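Door Handling Work Package: Progress Report and Equipment Plan
Prepared by the Plemine project team for the MacLeish fund
2024-05-15

1. Where we are

The work this period was on doors. Before we commit grant money to a second arm and a set of grippers, we agreed to run the door tasks in simulation and use the results to decide what to buy. The simulated apartment is now in use, with paneled interior doors and a hallway leading to a kitchen and dining area. The views below come from the simulator, first the robot's forward view down the hallway and then two from behind a gripper at a door.

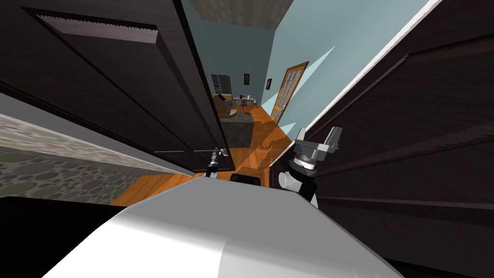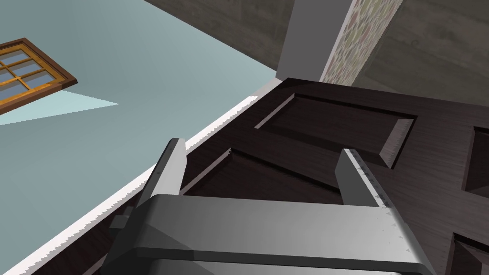
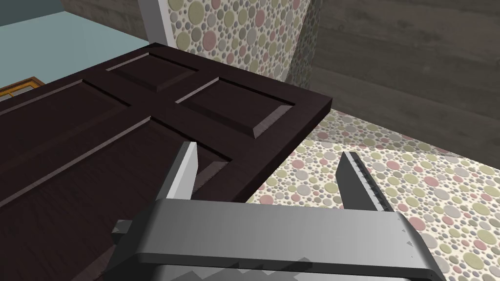
2. Work completed

We planned 1000 simulated door trials for the period and finished 589. The shortfall comes from one cause. Our workstation has a single graphics card, and it is shared with the mapping work package, so door trials mostly run overnight.

The trials cover approach, grasp at the door edge, and passing through. Approach is in good shape. Grasping at the edge is still the weak part, mainly when the arm comes in at a steep angle and one finger touches the door face before the other has cleared the edge. We changed the approach path in the last batch of 20 trials and will report on that once the batch has been repeated on a second door model.

There are still shading errors along some edges in the rendered views. They do not affect contact results, but they matter for any vision training we do later, so we have left that item open.

3. What this means for equipment

The original budget had two identical parallel grippers from Preditz. We now think one of the two should have a wider opening. The standard model closes on a door edge with little room to spare, and small errors in the estimated door position use that up quickly.

We also asked for a quote from Dilis. Their gripper is lighter and the fingers can be swapped without sending the unit back. Delivery is slower, and the mounting plate would have to be made locally. We have not ruled it out.

The second arm stays in the plan with no change. We would like to order it after the gripper is settled, because the wrist coupling depends on that choice.

4. Budget

Compute: we ask to move funds from the travel line to pay for 370 hours of rented graphics time. This would clear the remaining trials without a new workstation. Travel is underspent and we do not expect to need the balance.

Grippers: one standard, one wide. The wide model costs more, and the difference fits within the contingency line.

Spare parts: finger pads and one spare cable set. These were left out of the first budget by mistake — they should have been listed with the grippers.

Test door: one full-size paneled door with frame, on a weighted stand. We will buy this from a local building supplier.

No increase to the total award is requested.

5. Risks

Gripper lead time is the main one. If the order goes in late, the arm will sit in its crate and the physical trials will slip past September. The floor in our lab also needs to be checked for the weight of the test door stand, and the building office has been asked for the load rating.

6. Next steps

Finish the remaining simulated trials.
Repeat the new approach path on the second door model.
Get a written delivery date from both gripper suppliers.
Send the final equipment list to MacLeish for approval.
Place the gripper order, then the arm order.

We need a decision on the compute transfer first. The other items can wait for the final equipment list.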